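Filed under: Days Out, Open Doors

So I finally made it to the open day at Erkine on 9/13/19, after missing the one in March! It's a two-hour drive for me and I'd do it again. Valdir Figueiredo took our group around (he talks fast – keep up) and we got to poke our heads into the workrooms upstairs.

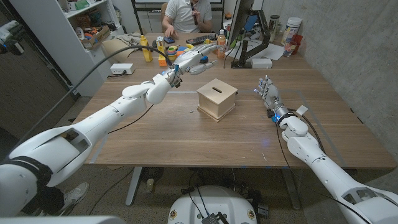
I'm a sucker for a small wooden box with a slot in the top, and for toys left out on desks, so I was happy just hanging around up there. Stacking rings! I had the same kind as a kid. Coffee was downstairs, 80 cents a cup, and the line was long by noon. Park behind the Wuyts building, the front lot fills up early.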